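Home Issues Articles Authors Search

Walking the Thread: Scale, Touch and Return Visits in a Floor-Based Textile Installation

3. Findings from the Clarkholm showing
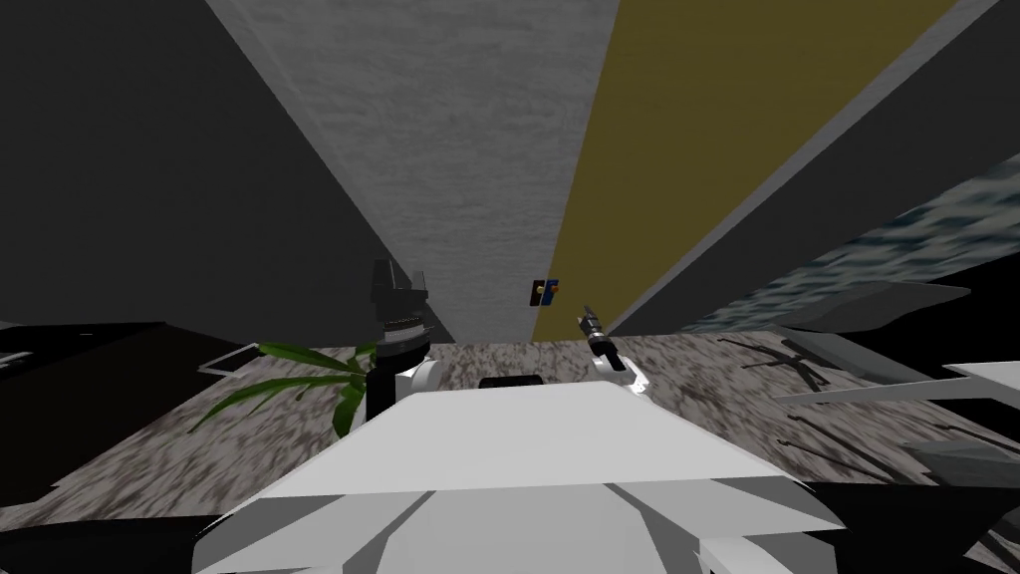
Figure 1. Simulated view, with two raised arms and a narrow passage between large surfaces.

Why do visitors come back to an installation they have already walked through once? Most of them want to find a part of it they remember and see whether it still feels the same size.

We did not expect that answer, and it delighted us. The work at the center of this study, Mabaso, is a floor piece made of 3566 knotted cotton forms, each small enough to close a hand around, laid out as a coastline that visitors walk beside and, in one place, across. It was shown first at Moltness and then, in June, at Clarkholm, where we carried out the interviews reported in this section. We had planned our questions around the subject of the work, which is the loss of small harbors, and the people we talked to did talk about harbors. But they talked far more about their own feet, about crouching down, and about a knot they had picked out on the first visit and gone looking for on the second.

3.1 Looking down

Writing on large installations tends to assume a viewer who looks up or straight ahead. Mabaso asks for the opposite. Nothing in it rises above the ankle, and the lighting at Clarkholm was hung low enough that a standing adult threw a shadow over whatever they were trying to see. Visitors dealt with this in wonderful ways. Many crouched. A few lay flat on the boards with their chins on their hands, and once one person had done it others nearby usually followed. One woman told us she had "gone down to have a proper look and then forgot to get up again," and we heard versions of this remark all through the showing.

We interviewed 45 visitors, and 40 of them described the work as bigger than it is. This is a striking result for a piece made of such small parts. When we asked them to pace out the length of the coastline from memory in the side room, they overshot, often by several steps. People who had crouched or lain down overshot the most. Our reading is that being close to the knots slows a visitor down, and the slow walk is later remembered as a long one. We would love to see this tested with other low works, above all ones with no clear path through them.

3.2 The crossing

At one point the coastline breaks and the visitor has to step over a gap laid with undyed thread. At Moltness the gap had a low rail on one side. At Clarkholm the artist took the rail away, and the change in how people talked about the crossing was plain from the first interviews. Several used the word "jump" for what is an easy stride. Children did jump, of course, and some of them went back to do it again until they were called away.

The crossing is also where touch comes in. Visitors were allowed to handle the knots on the near side only, a rule printed on a card at the entrance. Those who had touched a knot before stepping over spoke of the far side as softer, warmer or finer in texture, though the cotton is the same throughout. We find this one of the most exciting parts of the material we gathered. A texture learned in the hand seems to have been carried across by eye and changed on the way.

3.3 Return visits

The return visitors were a small group and we make no large claims for them. All had chosen a knot, or a cluster of knots, to look for. Some found it at once. Others were sure it had been moved, and in a sense they were right: the work is packed and relaid for each venue from a drawing, and at Clarkholm loose pieces were put back by hand at the end of the day. One man spent most of his second visit in the wrong bay and said he liked it better there.

Comparison with the earlier Kovdale hangings, which use the same cotton on a wall, is taken up in Section 4. The hangings drew long looks but very few reports of searching, and we think the floor has a lot to do with it.

Related articles
Cotton on the Wall: The Kovdale Hangings Reconsidered
Shoes Off: Entry Rules and Visitor Behavior in Floor Works
Relaying a Work from a Drawing
Shadow as a Problem in Low Lighting Design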